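Lo que dejo sobre la mesa

Llevo tres semanas ordenando mi mesa y todavía no está como quiero. Es una mesa de madera clara, con esos agujeros redondos para pasar los cables, y antes vivía todo encima de ella: facturas, cargadores, vasos, un peine. En mi país decimos que la mesa es la cara de la persona. En español no sé si existe una frase así, si alguien la conoce me la puede escribir.

Mi amiga Diễm Quách me dio una regla cuando vine a vivir a Manesden: cada mañana se quita todo y solo vuelve lo que se va a usar ese día. La primera vez tardé 40 minutos. Ahora menos, pero depende de los papeles, que son mi gran problema.

Empecé por las cosas pequeñas, las de aseo, porque con ellas no tengo sentimientos. El cepillo de dientes, por ejemplo. Yo lo dejaba acostado en cualquier lugar y ahora lo pongo de pie, con las cerdas hacia arriba.

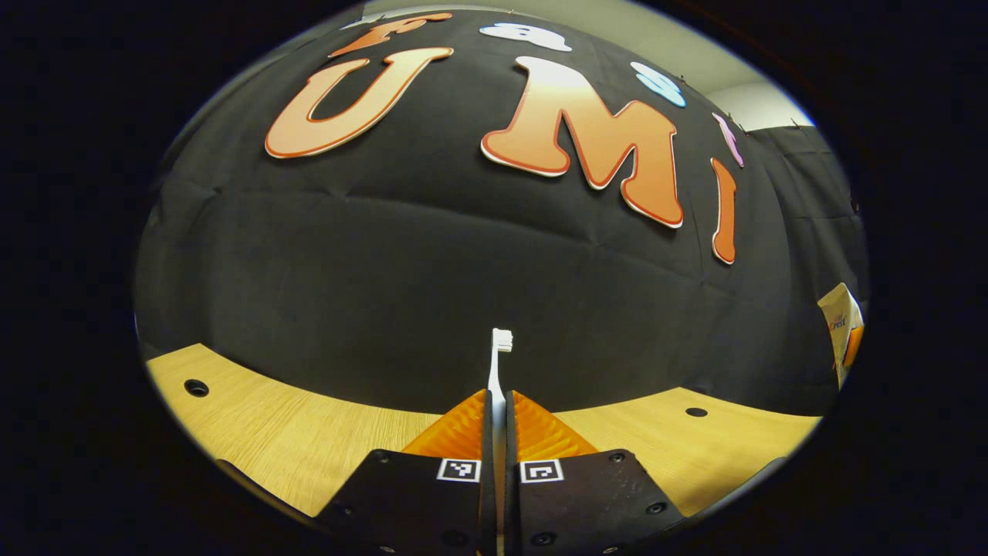
Compré para eso un vaso estrecho en Trokham, la tienda que está detrás del mercado, y allí tiene su sitio. También tiré dos tubos de crema vacíos y una caja de la marca Muvetti que guardaba solamente por bonita. Me costó un poco, lo reconozco. La caja había hecho conmigo la mudanza completa, 600 kilómetros en el coche de Tùng, entre las mantas y la olla del arroz.

Después vinieron los papeles. Los separé en tres montones: pagar, guardar y preguntar a Thảo. El tercero era el más alto. Thảo entiende las cartas del banco mejor que yo, y le debo ya muchas cenas.

Con las tazas fue distinto. Conté 17 en la cocina, y en casa somos dos. Algunas eran regalos y otras no recuerdo cómo llegaron. Regalé 8 a los vecinos nuevos y me quedé con las que se agarran bien, con el asa grande. Mi preferida para trabajar es de color azul con el borde blanco, y esta sí tiene permiso para estar en la mesa todo el día.
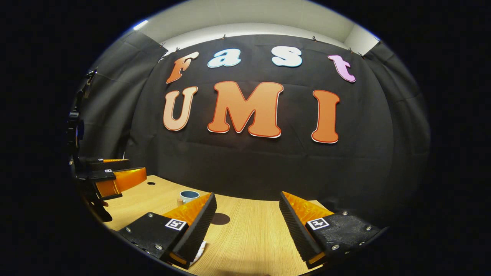 Por la mañana le pongo café y por la tarde té verde, sin lavarla entre uno y otro (mi madre no debe leer esto). La pongo siempre a la derecha, un poco lejos del cuaderno, desde que perdí una página entera de cuentas por un golpe con el codo.

Me falta el cajón de abajo. Lo abrí ayer, vi pilas, llaves sin puerta y una bolsa con más bolsas, y lo cerré otra vez. Lo voy a hacer en junio, cuando venga Kha a visitarnos, porque él tira las cosas sin pensar y a mí me hace falta una persona así al lado.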